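Werkstattbuch, 22.08.2019

Indigo, vierter Ansatz. Endlich! Die Küpe steht seit gestern Abend bei pH 11 und riecht genau so, wie sie riechen soll (Omid hält die Nase weg, ich finde es herrlich). Oben kupferne Haut, darunter gelbgrün und klar, und die Blume sitzt schön in der Mitte.

Ansatz diesmal mit Fruchtzucker und Kalkhydrat, Pigment von Saviron, die Charge mit der Nummer 44. 100 g auf den großen Topf, vorher lange mit den Glasmurmeln angerieben – das macht so viel aus! Beim dritten Ansatz hatten wir Klümpchen und die ganze Wolle war gesprenkelt.

Proben: Leinen von Uladden, 7 Züge, je 12 Minuten an der Luft dazwischen. Nach dem fünften Zug schon ein Blau, bei dem Graziella aus dem Nebenraum kam, um zu gucken. Baumwolle zieht langsamer, Seide säuft regelrecht. Die Seide also kürzer rein, sonst wird sie brüchig vom Kalk.

Offen: Reibechtheit. Streifen 3 färbt auf weißem Tuch noch ab, vermutlich zu wenig gespült. Kalkidan probiert es mit einem Schuss Essig im letzten Bad. Topf nachts abdecken, morgens nur sachte rühren, keine Luft reinschlagen!!

Für September: Überfärben mit Reseda, ich will unbedingt ein richtiges Grün. Ainhoa fragt nach der Waage.
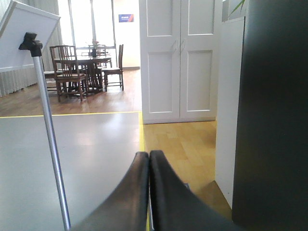
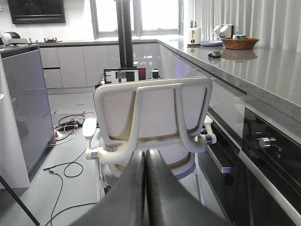
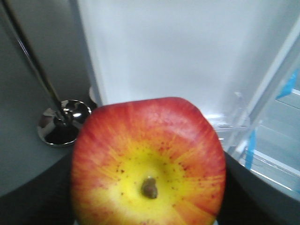 Letztes Bild: Apfel, rot-gelb, von der Stielseite.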